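Okay, friends, it's December and I have finally reached the craft table portion of my big clear-out, so settle in, because I have feelings about little whiteboards.

We bought ours years ago for Umstead, the spelling game my family made up and has never once finished. Five rounds, 39 words, and somebody always wants a snack by round 2.

The rule is that every board gets a home. I'm a big believer in shallow trays (you can see what's in them, and you can't pile things up and forget them!). I wipe the boards, I lay them flat, and then I fuss with the angle until they go in.

And yes, the flowers are staying. I know peonies and lilies on three walls is a lot of wallpaper. I fell for it the minute I unrolled the sample, and it still cheers me up at 5 in the morning.

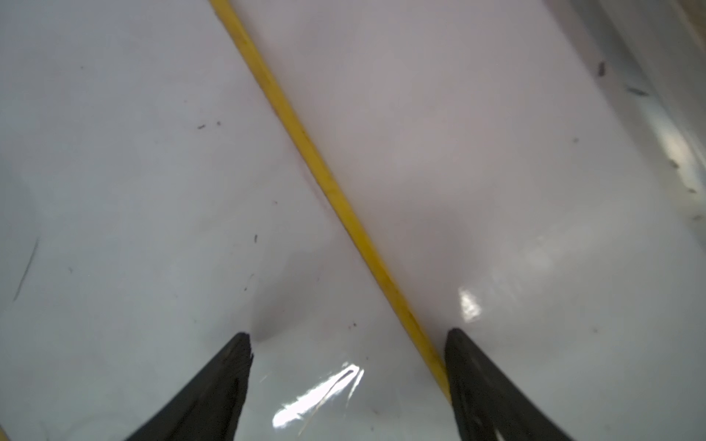
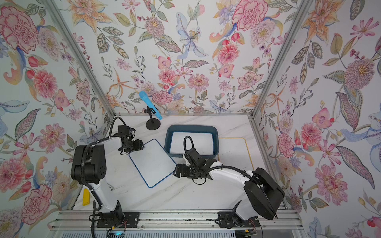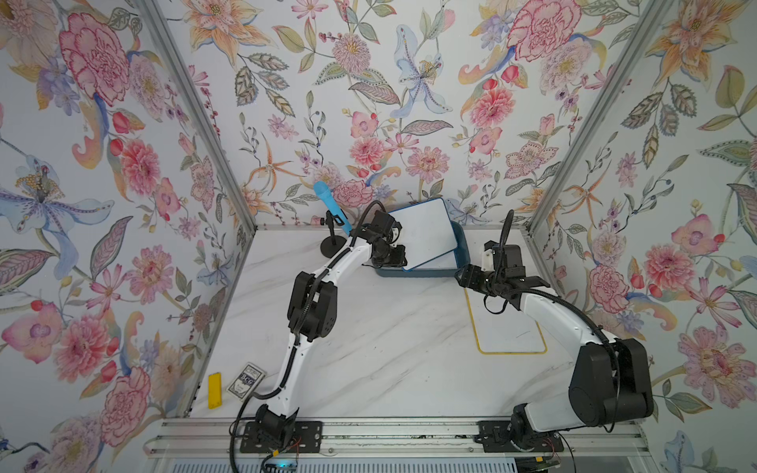
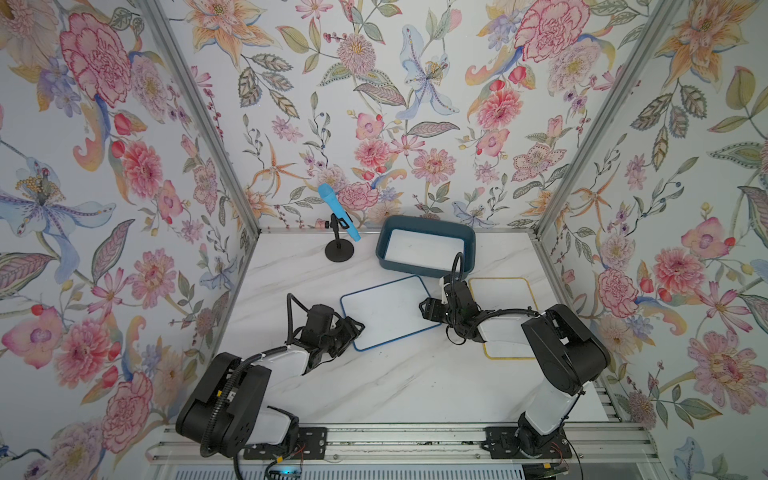

Blue-rimmed whiteboard in the last three, toy microphone in the last one.

The microphone is for announcing the words, by the way. It has to be done in a big game show voice, and I will not be taking questions about that.

Next up is the marker drawer. I tested 22 of them last night on scrap paper and kept the ones that still made a decent line. If you have a good way to store markers, please tell me, I'm all ears and I have tea.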